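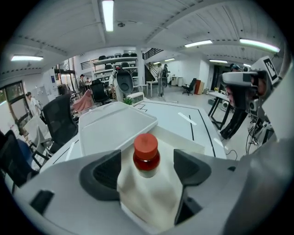 Small bottle with a red cap, on a white cloth.

Water in the garden, second year

2023-05-23

In the last post I promised to write about how I water the vegetables now, and then I did not write for a long time. I am sorry for this. The weather became dry very early and I was outside almost every evening. Now the tank is connected and the lines are in the beds, so I can sit down and explain it in order.

First, the old situation. Last year I watered everything with a hose and a spray head. I stood with the hose in my hand after work and I believed I was giving the plants a lot of water, because the surface was dark and shiny. One evening I pushed a trowel into the bed with the peppers and the soil was dry one inch below the top. All of the water was on the mulch and on the leaves. When the bill came I looked at the meter numbers for the summer and I calculated 2,776 gallons for a garden that is not large. The peppers were still small, and the squash had powdery mildew on every leaf by the end of the season.

So in winter I read about drip irrigation. Much of what I read was written for farms, with pumps and filters bigger than my shed. But the principle is simple. The water moves slowly through a thin line and comes out at the roots, and the leaves stay dry. For a home garden you need a main line, smaller lines for each bed, a pressure reducer and a filter. If your water comes from the city, you need also a backflow preventer, and I ask you please not to skip this part. In my town it is required, and you should look up the rule where you live.

I bought the kit from Kidis, the one for raised beds. It has half-inch tubing for the main line and quarter-inch tubing with emitters already inside, one every twelve inches. I have four beds, and the kit was enough for three. For the fourth bed I bought a separate roll from Cusel. The Cusel roll is stiffer and it wants to stay in a circle. I left it in the sun on the driveway for an hour before I could lay it straight, and this helped a lot. Both kinds fit on the same connectors, which I was worried about and tested before I cut anything.

How I placed the lines:

Tomatoes: two lines, one on each side of the stems, four inches away. In the beginning, when the plants were just moved from pots, I put the line closer, almost touching the root ball. After two weeks I moved it out.

Peppers and eggplant: the same as tomatoes, but one line was enough for the eggplant.

Beans: one line between the double row.

Lettuce and other greens: three lines, close together. The roots are short and they do not look for water far away. When I had only two lines, the middle row was always weaker.

Squash: I made a circle around each plant with a small piece of tubing. It looks a little strange, but the squash does not care.

Then I covered everything with straw. If you use wood chips, you should be careful that the chips do not press the tubing flat. Before I covered the lines, I let the system run with open ends for a few minutes, so that the dirt from cutting could go out. I forgot this in the first bed and two emitters were blocked on the same day. I had to take off the end plug and flush the line again, on my knees, with cold water in my sleeve.

About the timer I have a less good opinion. It is a Tsang, with one outlet and a round dial. The dial is easy to read, but the rain delay button is next to the manual button, and with gloves I pressed the wrong one more than once. Also the battery cover is on the bottom, where the drops collect. I put a piece of an old plastic pot over it like a small roof. It works, and I will not buy another one this year.

Now the question that I received most often after the last post: how long do you leave it on? I can only say what I do in my soil, which has a lot of clay. I run it for 40 minutes, every third morning, very early. With sandy soil you would probably run it shorter and more often. The trowel is the best instrument here. I wait one hour after the water stops, I dig a small hole between two emitters, and I look at how deep the dark part goes. I want it to be six inches for the greens and more for the tomatoes. If it is less, I add ten minutes and check again next time.

The tank is the newer part of the system. It holds 300 gallons and it stands behind the shed, where one downspout comes from the roof. My neighbor on Pakden Lane had it for years and did not use it, and he let me have it for the work of taking it away. We rolled it down the lane on its side and I think the whole street came to the windows. I cleaned it with a brush and a little vinegar, and I made a base from concrete blocks, two blocks high. A full tank is extremely heavy - please make the base flat and strong before the first rain, you cannot correct it later. I put a screen on the top opening against mosquitoes and leaves.

The tank does not give enough pressure for the timer, so I use it only for the fourth bed, with a hand valve, and I took out the pressure reducer from that line. The flow is slow. From the full tank the greens bed gets what it needs in two hours, and from the half-full tank it takes longer. I open the valve before dinner and I try to remember to close it. 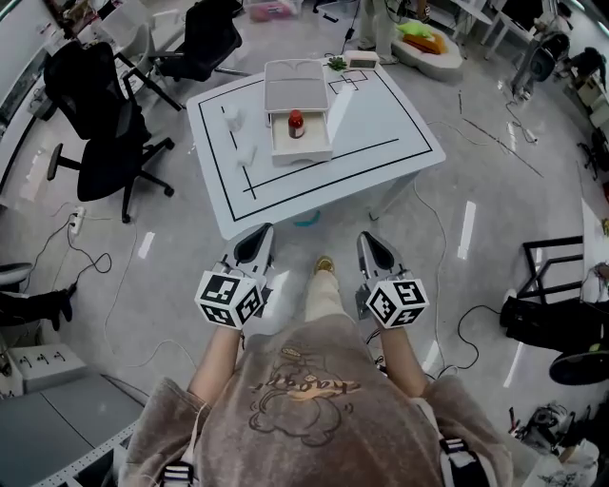 Melaniia Moroz wrote to me after I described the tank in an email, and she did not agree with me about the height. Two blocks is too low, in her opinion. She has hers on a platform up to her waist and she says the last emitter in her row gives the same water as the first one, even when the tank is almost empty. She also asked why I let the first rain go into the tank with all the dust and bird dirt from the roof. Her downspout has a short vertical pipe with a cap that catches this first water, and after the rain she opens the cap and lets it out under the currants.

I think she is right about the first rain, and I already bought the pipe. About the height I am not sure. A platform up to the waist with so much water on it makes me nervous, and the ground behind my shed is soft in spring. Maybe I will add one more row of blocks in fall, when the tank is empty, and measure with a cup under the first and the last emitter before and after. If somebody has done this with a big tank on clay soil, please write to me how you made the base.

Some small things that I want to remember for myself:

The goof plugs (this is really their name) are necessary. Buy a bag of them. I made wrong holes in the main line in 5 places.

Warm water in a thermos makes the end of the tubing soft, and then it goes on the connector without pain in the thumbs.

Mark where the lines are before you plant anything in the straw. I cut through one with the trowel when I put in basil.

Open the end plugs once a month and let the water run. The tank water has more fine dirt in it than the city water, so I will do that line every two weeks.

In June I will read the meter again and compare it with last year. The tomatoes have now their first flowers, and the squash leaves are clean. The slugs have found the wet places next to the emitters in the lettuce bed, and I am picking them by hand after dark with a flashlight.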